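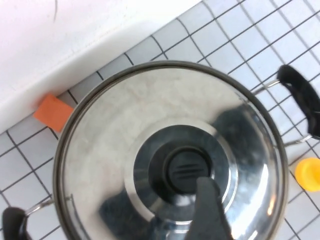 Department of Hospitality and Food Studies | Teaching Kitchens

Gallery: The Covered Stockpot

The Teaching Kitchens at Brernham College serve students in the certificate and diploma programs in food preparation. This gallery belongs to the equipment pages, which introduce the items students will handle during their first term. Earlier galleries cover knives, cutting boards and sheet pans. The present page is devoted to covered cooking pots and, in particular, to the care of their lids.

Students are asked to read the notes below before their first practical session. Questions may be directed to Samina Memon, Teaching Kitchens Coordinator, at the service desk in the Tkachuk Building.

Pot with lid in place

The pot at the top of the page is stainless steel and is shown covered, on a surface of small square white tiles with gray grout. The lid is round, with a dark gray band at the rim and a black knob at the center. Side handles with black grips are standard on the pots issued for first-term work, and both are to be used whenever a filled pot is moved. A pot may be carried by one student only if it is less than half full. Larger quantities require two people and a clear path to the counter.

Covered pots are used in the first term for stocks, dried beans, potatoes and steamed grains. The lid should stay on while a pot is being brought to a boil. Once the boil is reached, students should follow the recipe card, as some preparations call for the lid to be removed or set ajar. Lids are lifted by the knob, with the far edge raised first so that steam is directed away from the face and arms. A dry cloth must be within reach at every station.

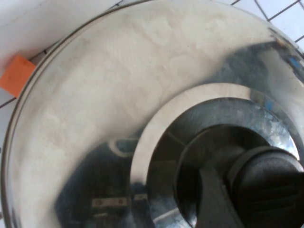 Lid surface and knob

Polished steel shows marks readily. Smudges and a cloudy film on the broad part of a lid are common in a working kitchen and do not affect its use. They are nevertheless to be removed at the end of each session, including any residue in the recessed area beneath the knob, where a folded cloth or a soft brush is the most suitable tool.

Lids are washed in warm water with Bivik dish liquid, rinsed and dried by hand. Steel wool and scouring powder are not permitted on polished surfaces. Where a film remains after washing, the lid may be wiped with diluted white vinegar, left for 2 minutes and rinsed again. A knob that turns freely or feels loose should be reported at the service desk, and the lid should be placed on the repair shelf with a tag.

Storage and inspection

Clean pots are returned to the lower racks with their lids on. Stacking one covered pot on another is not allowed. Each rack holds 6 pots, and the rack labels supplied by Drutelex show the size assigned to each position. The final 30 minutes of every practical session are reserved for washing, drying and inspection, and students may leave once their station has been signed off.

The next gallery in this series, on colanders and strainers, will be added in March.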